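3.2 How voters rank players from different positions

Anyone who has sat through an end-of-season awards vote will know the feeling that the goalkeepers never had a chance. We wanted to find out how much of that feeling holds up once the ballots are laid side by side, and whether it changes when the people voting are asked to rank a long list of names in place of picking one favorite. The Kukari poll was a good place to look, as it asks every voter for a full ranking and keeps the individual ballots, which most polls of its kind throw away once the winner has been announced.

We worked from 1000 ballots. Each one ranks 59 players, and each voter also filled in a short form saying which league they watch most often and whether they had played the game themselves at any level. Ballots with the same name entered twice were sent back and corrected before we received the set, so we did no cleaning of our own beyond fixing the spelling of a few surnames. (There are more ways to spell a Croatian fullback than we would have guessed when we started.)
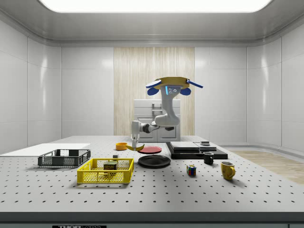
Birkthorpe, July 7, 2023

The text of this section follows the version we circulated to readers in Birkthorpe, with small changes to the wording and one correction to the treatment of ties, which we had handled in two different ways in the earlier draft. All ties are now settled by the number of first-place votes, and if that fails to separate the players they share the higher rank.

Our first question was a simple one. If a voter's top ten is compared with the rest of the ballot, does position matter once goals and assists have been taken into account? We grouped the players into forwards, midfielders, defenders and goalkeepers, using the position in which each had started most of his matches. A handful of players moved around a good deal over the season, and we know that our grouping is a bit unkind to them. The Veres method, which splits a player's season into shares by minutes played, would have been fairer, but it needs match records that we could only get for 29 of the players on the list. We ran it on those as a check, and the order of the four groups stayed the same.

Forwards did best, as everybody expected. What surprised us was how well the defenders held up in the middle of the ballot. Voters seldom put a center back in first or second place, but they were quite happy to put one ahead of a forward with a respectable scoring record, particularly when the defender's club had won its league. Goalkeepers were treated in a different way again - they tended to be placed either rather high or close to the bottom, with very little in between. We read this as a sign that voters find it hard to weigh a goalkeeper's season against anybody else's, and so fall back on a general impression of whether he had a great year or an ordinary one.
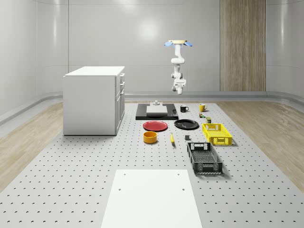 The second question was about memory. Voting in the Kukari poll opens in March, when the season still has a long way to run, and voters may change their ballots until it closes. Those who sent theirs in early and never touched them again gave more weight to players who had started the season well, and this was true for every position. Voters who came back to make changes mostly moved names within the top half and left the lower half alone. It would be tempting to call the late ballots the better ones, but a voter who waits may simply be swayed by the last big match he or she watched, and we can't separate the two with the data we have.

We took the median rank by position group, for ballots left unchanged and ballots revised before closing. Lower values are better. Shared ranks are counted at the higher place.

We also looked at whether former players voted differently from everyone else. They did, though by less than we had thought likely. Voters who had played were kinder to defenders and a little harder on wingers, while the two groups all but agreed on goalkeepers. Gornon, the smaller poll we turn to in the next section, asks for only five names and has no such form, so the comparison can't be repeated there. It does record the order in which names were entered, and we make use of that when we come to the effect of list length.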